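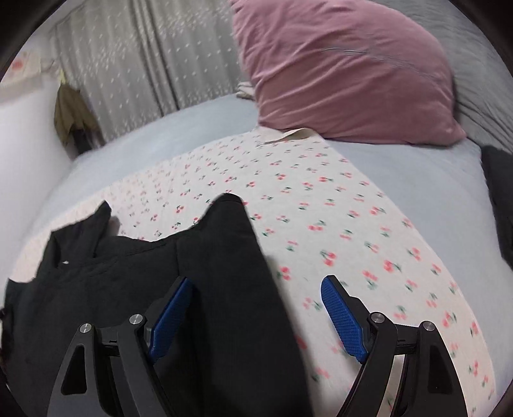 Darcy McKinnon said on the phone that you start with the bed. You put away whatever is on the bed first, and then you have a bed, and if you quit after that you still have somewhere to sleep.

"I have a lot on the bed," Carla said.

"Then you have a place to start."

Carla Geagea had been back in her mother's apartment in Rondisora for a night and most of a morning. She had slept on the couch with her coat over her. The bedroom at the end of the hall had been hers until she was nineteen, and then it had been the room where her mother slept when her back was bad and the big mattress was too soft. The cherry sheet was on the bed. It had been on the bed when Carla was in high school, or one just like it had. Her mother bought sheets in twos.

She put the phone on the windowsill with the speaker on.

"What do you see first?" Darcy said.

"A black thing. Clothes."

"Keep, give or throw?"

"I don't know yet. I haven't picked it up."

Darcy waited. She was at work, at Planbridge, where they both did scheduling for moving crews, and Carla could hear the printer going. Darcy had booked the van for her at the staff rate, 112 dollars, with two men for the heavy things. It was coming at 3. Everything that was going had to be by the front door.

"There's a tag on it," Carla said. "It's white. I can't read it from here."

"Walk over there, then."

She didn't walk over. She moved the pillow instead. It was the pink one her mother had ordered from the Mocanu catalog and complained about for a year, because it slid off the bed at night. Carla set it on the chair in the hall. Then she came back and folded the gray blanket in half, and in half again, and it was still too big to carry under one arm.

"Blanket's done," she said. "Keep."

"Good. What about the clothes?"

"I'm getting to it."

There was a letter on the kitchen table that she had already read several times. She went and got it while Darcy took another call. It was one sheet, typed, with the landlord's name at the top and her mother's name spelled wrong.
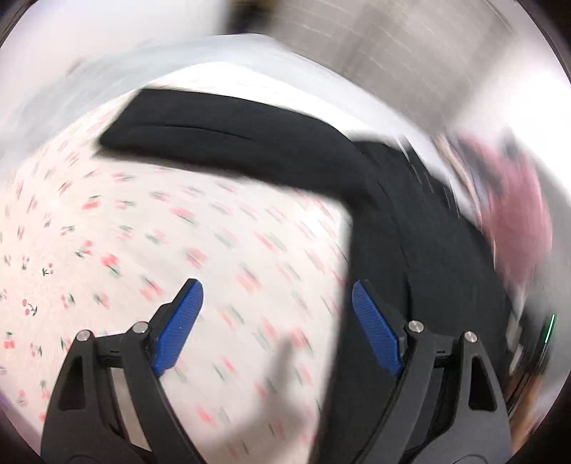
RONDISORA, February 15, 2022

Dear Mrs. Giagea,

We confirm that the apartment will be returned to us empty and swept. The deposit of 800 dollars will be paid within 7 days of the keys being received. Curtains may be left if the new tenant agrees to them. Please remove all bedding and personal clothing.

Yours truly,
Zallometti Rentals

Her mother had written under it in pencil: Ask Carla about curtains. She had not asked. She had gone to live with Carla's aunt in October, before there was any letter, and the letter had followed her there, and she had mailed it on to Carla with the pencil note and a set of keys.

Carla took it back down the hall.

"Do you think I should leave the curtains?" she said.

"Do you want them?" Darcy was back on the line.

"No. She might."

"Call her and ask."

"She'll want to talk about the whole apartment."

"So talk about the whole apartment. You've got time."

Carla sat down on the edge of the mattress. The black thing was next to her now and she pulled it onto her lap. She turned it over until she found the tag and read it. It was her own size. Her mother was two sizes smaller and always had been.

"It's mine," she said.

"Yours from when?"

"I don't know. Before I moved out, I guess. She must have been wearing it around the house."

"Keep, give or throw?" Darcy said.

Carla put it on over her sweater. It was tight in the arms and it smelled like her mother's closet - soap, and the cedar blocks. She got up and started on the sheet, pulling the corners off one at a time, beginning with the one by the wall.

"Keep," she said. "I'll call you back. I'm going to call her about the curtains."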